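4.2 Surface wear and cleaning habits in shared dining rooms

The second part of the survey dealt with how people look after tables that belong to no single household. We sent the form to residents of three housing cooperatives, in Finudmont, Sarberg and Tipoki, and received 63 usable returns. All three buildings furnish their dining rooms with light wooden tables, bought at different times and finished in different ways. The Sarberg tables were re-oiled in September, before the forms went out, and this should be kept in mind when reading the scores for that site.

Residents were asked how soon after a meal they wiped the table, what they used, and whether they wiped along the grain or across it. Most had never thought about the last point. On a pale top with long, streaky grain (Figure 3), fine scratches that follow the grain are hard to pick out at normal sitting distance, and we expected this to affect how residents rated wear.
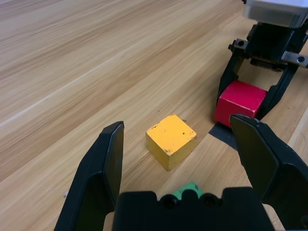 Of the 63 respondents, 37 said they wiped the table after every meal. The rest did so when they saw crumbs or when someone else was waiting to sit down. Dish soap and warm water was the usual choice in Finudmont and Tipoki. In Sarberg the house rules ask for a damp cloth only, and most respondents there said they followed the rule, though several kept a spray bottle in their own kitchens and used it on sticky spots.

Wear was scored by residents on a five-step scale and again by us, using the Drivton rubbing chart under the dining room lights. Residents gave lower wear scores than we did at every site. The gap was widest in Tipoki, where the oldest tables are in use and where the finish near the seats has gone dull. We did not find a clear link between wiping after every meal and the condition of the finish, but the sample is small and seating is not fixed.

Free-text answers dealt mostly with fairness.

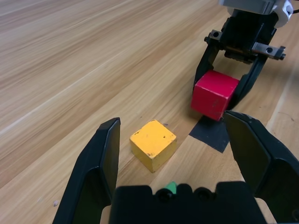

One Tipoki resident wrote that the people who wipe the tables are always the same ones, and that a new finish would change nothing unless the cloths were kept in the dining room instead of down the hall. Similar remarks about cloths came from Finudmont, where the supply cupboard is locked after the evening meal.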